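What the Second Arm Did to the Job Description

November 14, 2021

The shop in Pernstead where I run process engineering makes printed cloth goods and small wooden parts. Until April the bench work was done by hand: spread the cloth, square it, place the blocks, move the tray on. We now run two arms on part of that work, with cell software from Undura. The usual argument about such a change is whether it removes jobs. I think that argument is too coarse to be of use on a floor of 35 people, and it misses what the change does to the jobs that stay.

Cloth is a poor material for automation. A block has six faces and keeps them. A printed sheet has a different shape every time it is put down, and a fold changes both where it can be gripped and what a camera reads. An operator corrects for this without noticing. Once an arm does the gripping, the correction has to be written down, and the only person who can write it down is the operator.

Our fault log for the first period ran to 1,479 entries. Most were cleared by hand in under a minute. In the old system none of those minutes existed as a task. In the new one they are the task. The operator's hands do less and the operator's attention does more, and attention tires in a way that our break schedule, drawn up for lifting and reaching, does not account for.

Pay has the same problem. The grade table for bench staff rewards pieces per shift. Clearing a fault, resetting a grip point or rejecting a badly laid sheet produces no pieces. Under the table as written, the person who keeps the cell running earns less than the person beside it doing the old work. Management at our sister plant, Bíró, solved this by moving cell operators to the maintenance grade after 24 weeks. We have not, and I think we are wrong.

Cloth and block work at the cell: 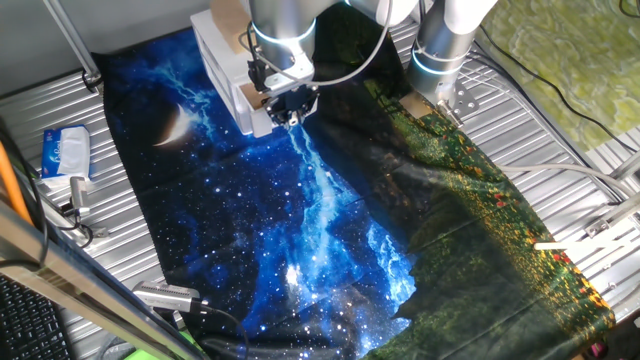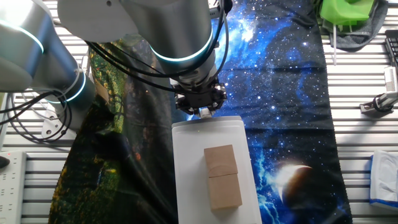

What Should Change

First, the grade. Anyone who sets or clears a cell should be paid for that skill from the day they are signed off on it.

Second, the log. Operators can read it but cannot add to it. The Hikix terminal accepts fault codes only, so the reason for a fault stays with whoever cleared it and is lost at shift change. A free text field would cost very little.

Third, the right to stop. An operator who pauses the cell now has to justify the pause to a supervisor afterward. That rule was written to protect output, and its effect is that people let a bad sheet go through. I have asked for it to be withdrawn and am waiting for a reply.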